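Clearing off the big work table, and what do you all do with the small stuff?

kellum_attic
Hi everyone, I've been reading here since we moved to Wetanbridge and finally have something worth asking. We have one big table in the back room that everything lands on. Mail, mending, the good scissors, the bad scissors, batteries that might be dead. I cleared it completely in September and felt like a new woman, and by the end of the month you couldn't have set a plate on it. I bought a set of 12 shallow trays to try to get ahead of it and I'm wondering if I've just bought 12 more things to put on the table. Do the trays live on top, or do they go somewhere else and come out when you need them? My husband says on top. I'm leaning the other way but I don't have a shelf for them yet.

pinwheel_jo
Welcome! Your husband is right, sorry. If my trays go on a shelf, the stuff goes on the table and the trays stay on the shelf looking lovely. I tried it for a whole winter. Mine sit along the back edge now and I drop things in as I walk by, and it takes me no time at all.

Montes
I'm going to disagree with Jo, and she knows I love her. Trays on the table turn into the table. You lose that back strip for good, and then something big comes in, a coat to hem or a lamp to rewire, and you're stacking trays on a chair. I'd put up the shelf first, even a cheap one, and keep the top bare at night. Ours was nearly 200 pounds with everything piled on it, I swear, we couldn't shift it to sweep.

pinwheel_jo
Well, how often are you rewiring a lamp, though?

Montes
Twice this year! But fair enough, I do more of that than most people here.

kellum_attic
Ha, I'm enjoying this. We don't rewire anything but we do wrap a lot of parcels for my sister's kids, and that eats the whole table. So maybe Montes has a point for December at least. Can I ask what depth of shelf you used? The trays are wider than I thought they'd be when I ordered them.

Darnell Haddad
Evening all. I've gone back and forth on this for years, so take it with a grain of salt, but what finally stuck for us was doing both. We kept 2 trays out, one for things that need doing and one for things that need to go to another room, and put the rest away on a shelf at elbow height. Elbow height matters more than the depth, in my opinion. I had ours up over my head at first and I never once put a thing back without grumbling.

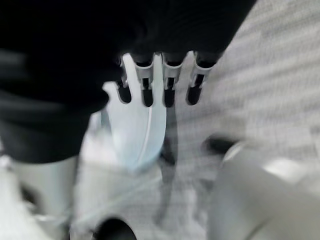 The other thing I'd say is empty the "another room" tray before supper, every day, even if it's only got a button in it. We slipped on that last year when my mother was staying with us and it took about a week for the whole business to fall apart, and then we were right back to shoving the pile over to make space for coffee. On the shelf, I'd measure a tray with your hand wrapped around the front of it, and go by that number. I forgot my knuckles the first time and had to move the bracket.

umari_mends
Seconding the two trays. I'd skip labels, personally. I labeled everything and then felt guilty every time a thimble ended up in with the tape.

Montes
See, I'd be lost without labels. Masking tape and a marker, peel it off when you change your mind. But I can live with Darnell's two trays. That's as far as I'll go, Jo.

pinwheel_jo
I'll take it!

kellum_attic
Thank you all so much. Going to try the two trays this week and look for a shelf. Does anyone know if those fold-down brackets hold up, or should I stick with the fixed kind?

Related threads
Fold-down or fixed brackets for a light shelf? (890 views)
Sorting buttons without losing a weekend to it
What goes in your mending basket?
Parcel wrapping in a small room
Hemming curtains without clearing the floor

Last updated 9:40 pm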